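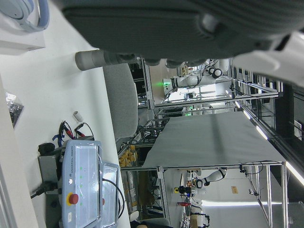 Jetia Salted Caramels Are Back, in a Smaller Bag

Many of you wrote to us in the spring when the Jetia salted caramels disappeared from the shops. Now they are on the shelf again, and I bought two bags last week, one for the office and one for my home. The one for my home did not live long.

The caramel is the same as I remember it. It is soft but it does not stick to the teeth, and the salt comes only at the end. The chocolate outside is a little darker than before, I think, and I like this change. My husband does not like it, he says the old chocolate was more like milk and went better with coffee. You will have to try for yourself.

What I like less is the bag. It holds 9 pieces now, and the price has stayed where it was. Each caramel is wrapped in its own paper, and the paper is difficult to open with cold fingers. Also, one piece has 96 calories, so I try to stop after two. I write "try" because this is the correct word.
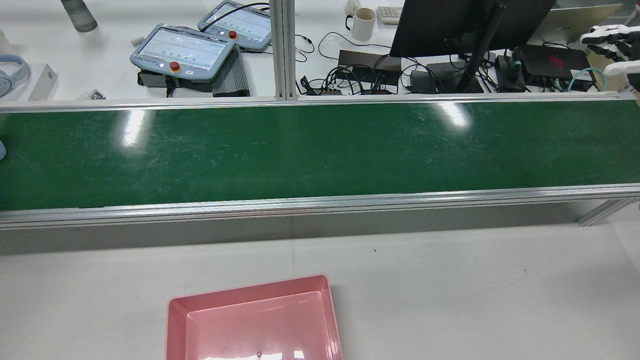 A reader from Trollcombe disagrees with me about the price. She wrote that a small bag is a good thing for her, because with the old one she always finished everything in one evening and was sorry afterward. She would pay the same money again, she said, and she only wishes they would bring back the orange flavor too.

I also would like to see the orange one. The shop assistant at Wongsuwan told me that they expect it in December, together with the gift tins, but she could not promise. If you see it before me, please write and tell us in which shop.

For those who want to compare, the Ralover sea salt caramels are cheaper and come in a box of almost 400 grams. They are sweeter and quite hard, so let them stay in a warm room for an hour before you eat them. I would put them in a cake or chop them over ice cream. For eating from the hand, with a cup of tea and a book, I stay with Jetia.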